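Speaker notes – Nisreen Qaisi, grounds and paths talk, November

Slide 1. Title
Say who I am, thank Vomley for the room. Talk runs 21 minutes, questions after. Handout has the survey sheet on the back.

Slide 2. Why shade
We asked people using the site what they wanted from the walk in. 77 replies. Most wrote about heat and glare in the middle of the day. Parking came second, and I will leave parking to the Salter people.

Slide 3. The walk to the entrance
Pale wall on one side, big tree on the other. Point to the asphalt: sun and shade in patches the whole way along. Then point to the wall, which throws a lot of light back. One mature tree is doing a good deal of work on this path. Pause here and let people look.
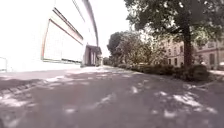 Slide 4. What we propose for the path
Keep the tree. Keep the paving-block edging. No digging near the trunk without Safavi's root plan in hand. The budget line is 3,933 for the first year, and that covers pruning and soil work only – no new planting.
If someone asks about benches, say they are in phase two.

Slide 5. The road side
Different problem. Grass verge, open sky, trees in groups with gaps between them. The tall conifer-like one is the tree visitors tend to mention. The white building shows in patches through the branches, and the Flirden report wants those views kept. I agree with that, mostly. Any new tree should go in where the road curves, near the round-crowned one.
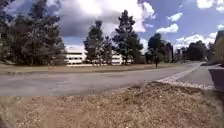
Slide 6. Planting list
12 trees over three winters. Read out the first four only, the rest are in the handout. Mention watering in the first two summers.

Slide 7. Questions
Leave the survey numbers up. Contact sheet is by the door.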